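4. Setting up the wrist camera and fingers

I do this every time the fingers come off, and I'd like you to do it too, even if you only took out one screw (I've been caught!).
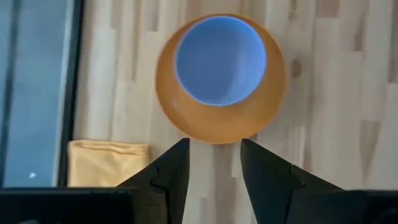

Before you start, put the arm in hold and keep the stop button where you can reach it without leaning over the arm.

1. Wipe the lens with a dry cloth. No sprays please, they leave a film that drives me batty.

2. Open the fingers all the way and bring up the live view. You want both fingertips showing at the bottom, one each side of centre, with a clear gap between them. If one sits higher, loosen the camera bracket, nudge it and check again.

3. Set something round and brightly coloured on the floor ahead of the fingers. A plastic bowl is my favourite, as the rim is easy to see from above.

4. Jog forward at speed 50 until the fingertips nearly reach it, then stop. A bit of blur while the arm's moving is fine. If it's still blurry after 6 seconds at rest, refocus.

5. Close and open the fingers on nothing, then save the view as Home.

Caution: never tighten the bracket with the arm live. Ilse Cuypers has the spare screws if you strip one.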